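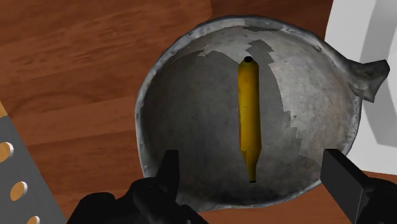 Banana in the mixing bowl, wrist view. Rendered scene from the Kitchen set of Mana.

Suvura Kollen Teleoperation Kit
Category: Teaching and Remote Control > Arm Kits
Reading time: 5 min

Kollen is a hand controller with software for people who teach a robot arm by showing it the task. You hold the controller, the arm follows your hand, and everything is recorded as one demonstration. The same controller drives a real arm or an arm in simulation. Many of our customers begin in simulation and order the mounting parts for the real arm later, so we sell both parts separately.

Who it is for

The kit is made for small laboratories, university courses and companies which must collect their own demonstrations and do not want to build a control station from zero. You should be comfortable with installing software on a Linux computer. Programming is not necessary for recording, but it is necessary for training a policy afterwards. We do not supply the training code.

How a demonstration is recorded

Press the side button once and the arm is coupled to your hand. Press again and it is released, so you can bring your own arm back to a comfortable position and continue from there. The trigger under the index finger closes the gripper in proportion, which means that half trigger is half closed. For soft or round objects please practice this before you record. With a banana in a bowl, for example, the operator has to bring two fingertips down inside the rim, one on each side of the fruit, and new operators often close too early and push against the metal.

A demonstration starts when the coupling is pressed for the first time and ends with the thumb button. After the end you have 7 seconds to mark it as good or bad. If you do nothing, it is saved as unmarked and you can decide later in the review window. Bad demonstrations are kept in a separate folder and are not deleted, as several customers have asked for them.

For each demonstration these are saved:

- the position of every joint and of the gripper
- the movement of the hand controller, before and after smoothing
- the wrist camera and up to two fixed cameras
- the name of the task and the mark of the operator

Simulation with Mana

Mana is our simulation package and it is included in every kit. The Kitchen set has wooden work surfaces, a metal mixing bowl, a grater, white furniture and a number of foods. Objects can be moved to a random place before each demonstration. The wrist view shows the gripper fingers at the bottom of the picture, in the same place where the real wrist camera will show them, if you mount it with our bracket. We recommend that the operator works with the wrist view on the large screen and the fixed view on the small one. In a deep object like a bowl the fixed view loses the fingertips behind the rim.

The metal surfaces in Mana are not perfect. Reflections on curved metal are drawn in patches with hard borders, and the wear on the bowl is stronger than what you will find in a new bowl. For recording hand movements this has no influence. If you train from camera pictures, please use the option "vary surfaces" so that the policy does not depend on one finish.

Working on the real arm

The Molefe bracket holds the wrist camera and the status light. It is fixed with four screws between the arm flange and the gripper. After mounting, run the alignment program one time. It moves the arm slowly through 13 positions and needs a free area in all directions. Keep the stop switch in the hand which does not hold the controller.

The speed of the arm is limited in the software. The limit can be raised with a password, but we ask you to leave it as delivered for the first days.

Technical data

Order number: 3131
Controller connection: USB cable, 3 m, or wireless
Recording rate: 90 samples per second for joints and hand
Camera recording: 30 pictures per second
Battery: rechargeable, charging also during use with cable
Hand: right or left, can be changed in the settings
Gripper: two-finger grippers only

In the box

Hand controller, base receiver, USB cable, stop switch, wrist strap in two sizes, license card for Mana, printed quick guide. The Molefe bracket and the cameras are not in the box and must be ordered separately.

Please note before ordering

Force feedback is not available in this version. The operator feels a short vibration when the gripper current goes above the set value, but it does not tell how strong the contact is. Customers who need to feel the contact, for example for inserting parts, should write to us before buying.

Wireless use is tested up to 5 m in one room. With many other radio devices in the room we recommend the cable.

Recordings made with the older controller can be opened in the review window, but they cannot be mixed in one task folder with new ones. A converter is planned for December.

Delivery and return

We send the kit in one parcel after payment. An unused kit can be returned within 30 days in its original box. The license card must be unopened.

Page last changed: June 8, 2020

© Suvura | Contact | Terms of sale | Back to top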